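Search this blog... Go

Filed under: Toys & Clutter, Grumbling

I don't trust any toy with a loop on the end of the handle. The loop says "hang me up," and I have yet to meet the household where a toy gets hung up. We have a row of hooks by the back door, put up last June with great ceremony, and they hold one raincoat and a dog leash.

So when my sister Emília passed along a bag of hand-me-downs, I was already suspicious of the big red one with the long handle. She swore it was the toy her kids never got tired of. She also swore by the Bergmann foam puzzle, which lasted 7 minutes here before someone chewed a corner off.

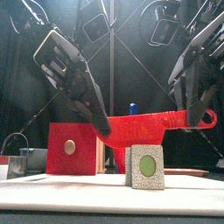 Big red toy, long handle, loop on the end. Small blocks for scale.

Size is my first complaint. I keep reading on parenting sites that children like "oversized" things because they can get a proper grip. Maybe. Our toy shelf is from Kimeston and was clearly designed for people who own books, and a toy with a long straight handle doesn't go into it in any direction. It goes on top, and then it comes off the top when somebody shuts the door.

Then there are the ridges on the handle. Every plastic toy maker seems to put them on now. Grip, supposedly. What I've found with ours is that ridges are where the banana goes. You can wipe a smooth handle with a damp cloth in one pass -- ridges need an old toothbrush, and I resent owning a toothbrush for toys.

I'll admit the color is useful. You can spot that red from across a room, which counts for something when you're walking through in the dark with a basket of laundry. A Brover catalog came in the mail the other day with everything in oatmeal and sage, and all I could think was that I'd step on every single piece of it.
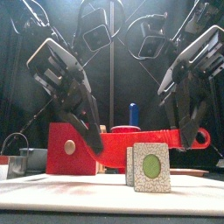
As for "never got tired of it," I've decided to run my own test. It stays out for a month, along with a handful of blocks, and everything else from the bag goes in the closet. If it's still getting picked up at the end, Emília wins and I'll find a shelf that fits. If it turns into a thing we all step around, it goes back in the bag and on to the next family, loop and all. I know which way I'd bet, but I lost the last bet about the bath crayons too.

3 comments

Dindo Navarro
We hung ours on a nail in the garage. Still there. The kids are in middle school.

zatanance
Soak it in the sink with dish soap and skip the toothbrush. Also your sister is right about the big stuff, sorry.

Marg in the valley
Which Kimeston shelf is it? Mine has a middle board that comes out.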